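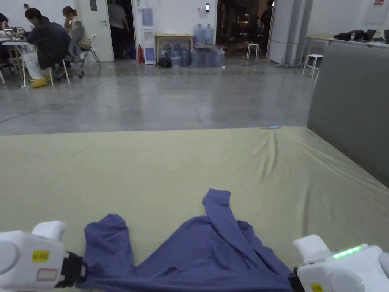 Eluned Price, Technical Author, Clornetti Home Laundry

Section 2: Washing coloured items on the Haworth 40

Before you start, check that the tap is open and the drain hose is hooked over the standpipe.

1. Sort by colour. Wash new blues and reds alone the first time.

2. Empty pockets, close zips and turn knitwear inside out.
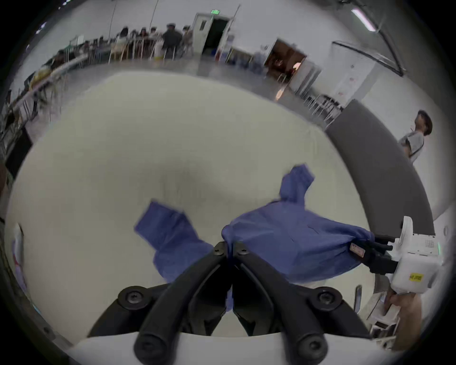 Blue garment spread out on the table.

3. Load the drum loosely. You should be able to fit a hand between the clothes and the top of the drum.

4. Pour liquid into the left drawer. Do not fill past the line.

Caution: never put bleach in the left drawer. It drains straight on to the clothes.

5. Turn the dial to Colours and press Start. The door locks after a few seconds. 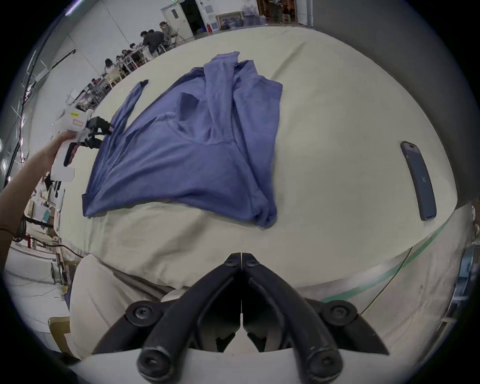
Long-sleeved blue shirt, crumpled, on a cream-white cloth.

6. When the display shows End, wait for the click and open the door. Take everything out and leave the door ajar.

Note: code 154 means the machine is not filling. Close the tap, clean the inlet filter and press Start again. If the code comes back, ring the Warnley service desk and quote part number 729.

Towels should go in a separate load, without softener, which makes the pile less absorbent.
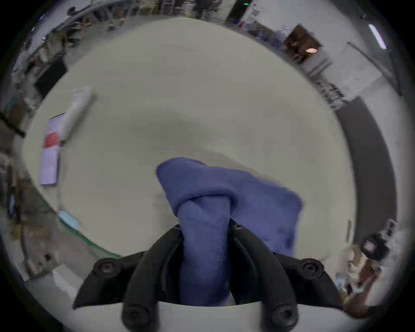

For heavy cotton, choose the longer spin. Models sold with the Cirkilton stand must be levelled again before this spin is used for the first time. See Section 4 for the feet and lock nuts.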